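Blocks and boards, September bits

Quick page, more when I get a minute. Mostly the little plastic shape blocks Peiyu Jin asked about, plus the maple board they keep ending up on. Forgive the order. And the typos.

Board first. Pale maple, long glued strips, light then honey then light again, one darker tan stripe toward the back. Love that stripe. Want to oil it again before the weather gets dry, have nearly 20 ml left in the bottle and thats plenty for a board this size.
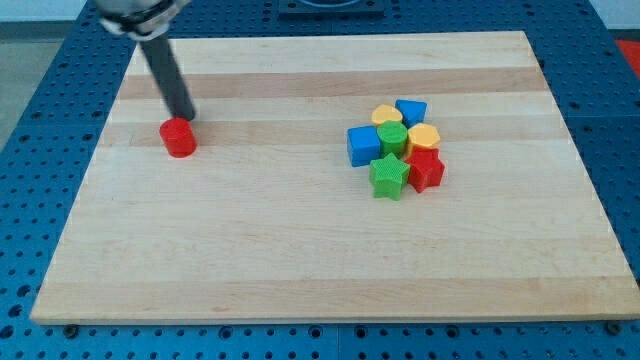 Oil goes on with the grain, old t-shirt, leave overnight, wipe off. Did the last one too thick and it stayed tacky for 9 days. Not doing that again.

Blocks: all plastic, crosshatched texture, so they grip each other a bit. Red cylinder, green cylinder, yellow hexagon, blue triangle, blue cube. Red one is my favorite, short and squat. The hexagon is the one everybody picks up first, dont know why.

To clean them, warm water and a soft toothbrush, the texture holds on to crumbs and dust. Towel after, then air dry.

Peiyu, yes you can borrow the set, bring a box with a lid. Rest of the pictures go up when the Ilport ones are sorted.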